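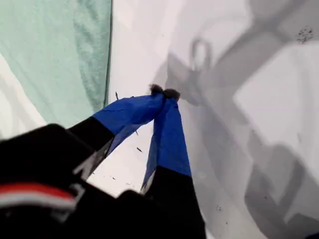 Growing Peas on a Windowsill
Project report, Gillarberg School

Our group wanted to find out if peas grow better in garden soil or in bought compost. We sowed our seeds on 2024-09-28 and measured every shoot for 14 days. The compost came from a shop in Vomstead and the soil from the school garden, so it was all very easy to get hold of!

At first the two trays looked just the same. Then the compost peas shot up – we could hardly believe how fast – while the garden ones stayed short but had thicker stems and darker leaves. We used 535 ml of water on each tray over the whole test.

Next time we would love to try sand as well, and a colder room. We also forgot to turn the trays, so all the plants leaned towards the window. We are keeping them going until the end of October to see if any flower.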